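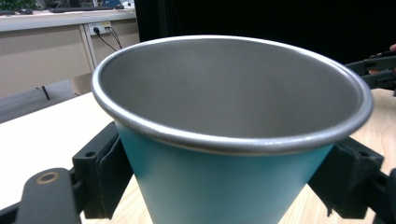

A teal cup held just below its silver rim by a hand-held gripper at the Filley workshop.

Kondard spent March comparing two sets of fingers for its hand-held gripper, one from Amano and one from Soker. The test lead says the cup was the hard part. "It's tapered, so if you grip too low it wants to ride up out of the fingers."

The team logged 569 grasps, 70 of them on the cup. "We changed pads after every 40," she says. "Soker held better on the smooth sides. Amano was easier to line up."

She hasn't picked one yet. The next round uses the same cup, half full of rice.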